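Why did the robot stop? How a fault is found

A robot that tidies a room needs two kinds of information. It must know where its arms are, and it must know how hard its grippers are pressing. If either is wrong, the robot can make a mistake without noticing.

The Mirkis is a tidying robot with two arms. In December, one of them was placing cushions on a sofa in a test room at Weveneo when its right arm kept pulling after the left arm had stopped. The cushion stretched between the two grippers and a seam split. Then the robot halted and sounded its alarm.

Asanka Sarkar, the engineer on duty, pressed the red stop button before going near it. This is the rule even when a robot is already still. A halted robot may be waiting for its next instruction, and an arm that is waiting can move again.

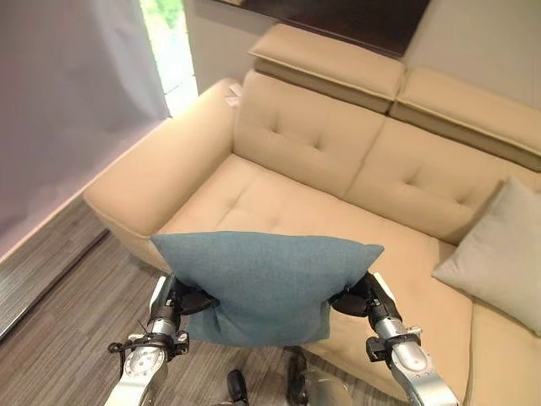
Why is a soft object harder for a robot to hold than a hard one?

A soft object changes shape when it is squeezed. A box pushes back at once, so the robot can tell that it has a grip. A cushion folds and gives way, and the push on the gripper builds up slowly.

The robot keeps a list of everything its sensors measure, called a log. Sarkar read the log and found that the force sensor in the right wrist had been sending the same number for 3 seconds. A working sensor never does this – its numbers always wobble a little. The cause was a loose plug. The robot believed the cushion was not being pulled, so it pulled more.

Two changes were made. The plug was given a clip to hold it in place. The program, called Vumer, was given a new check: if a force number stays exactly the same for too long while the arm is moving, both arms must stop together.

The repaired robot was then tested with the plug taken out on purpose. It stopped 8 times out of 8.

Words to know

Gripper: the part of a robot arm that holds things.
Force sensor: a part that measures a push or a pull.
Log: a record of what a machine measured and did.
Fault: something in a machine that is not working as it should.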